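Print this page
E-mail this page

Wednesday, August 31, 2022
By the Neves product desk

Brurkau Patterned Cloth Cover, Light Blue and White

The Brurkau is a flat woven cover for use as a spread or as a base cloth for folding and sorting garments. It is sold in one size and one pattern. The weave is closed enough that shirt buttons and cuff edges slide across it without catching. Hems are double-turned and stitched on all four sides.

Abrasion rating is 3,000 cycles, tested on the printed face. Wash at 80 degrees Fahrenheit on a gentle cycle. Do not bleach. Shrinkage after the first wash is under 3 percent. Later washes produce no further measurable change.
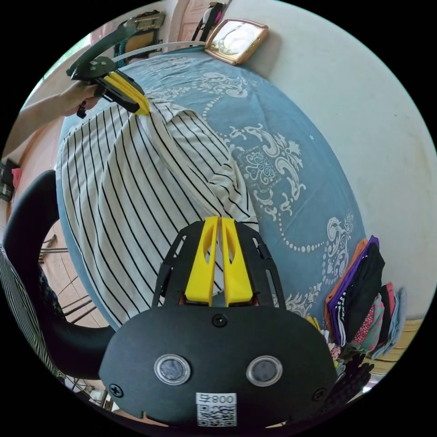 Category: Household Textiles > Covers and Spreads

White scrolls, flourishes and dotted chains on a light blue ground. Striped shirts are easy to square up on it: the curves of the pattern do not run parallel to a shirt stripe, so a crooked fold shows against the cloth. Plain white garments stand out less where they lie over the larger motifs.

Lay the cover printed face up and smooth it from the center outward. For shirts, spread the body first, bring the sleeves in, then fold the lower panel up. Heavy fabrics may drag the cover toward the user. The Truvik underlay (sold separately) reduces this.

Allow five minutes on a low tumble setting, then hang. Iron on the reverse.

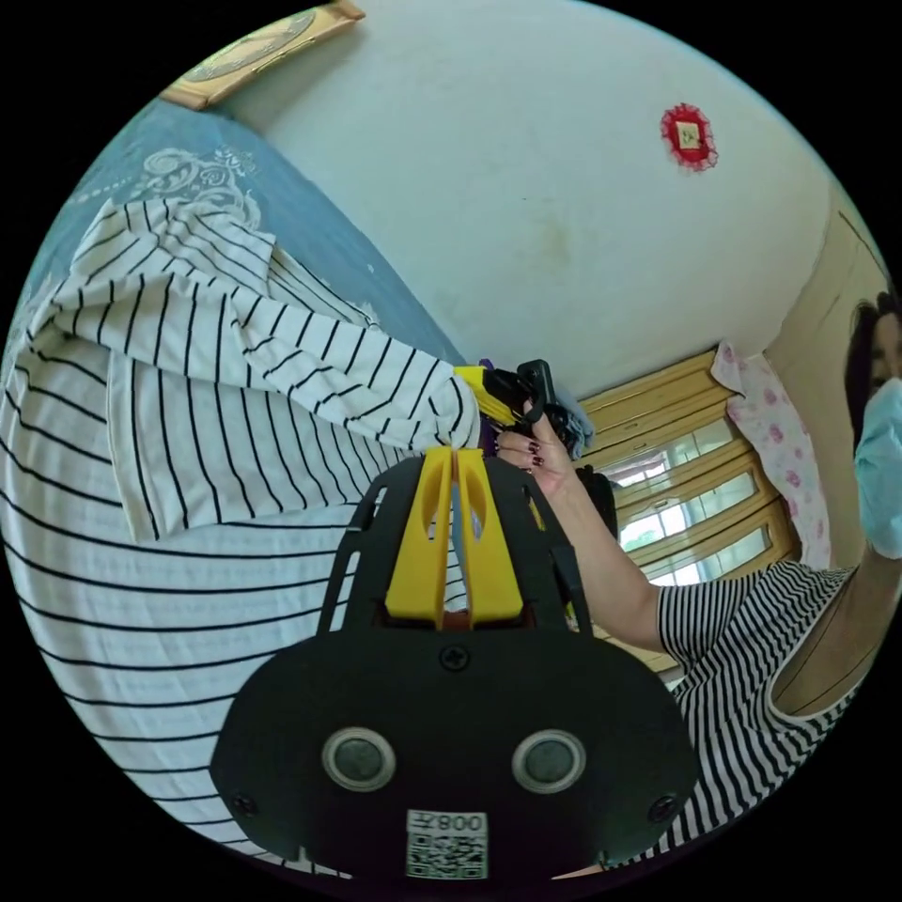 Fonadora writes that the cover creeps on a smooth bedspread when a shirt is pulled up by one sleeve, and that tucking the far edge under the mattress stopped it. The same note asks for a larger size. None is planned.

Replacement covers ship folded, without the underlay.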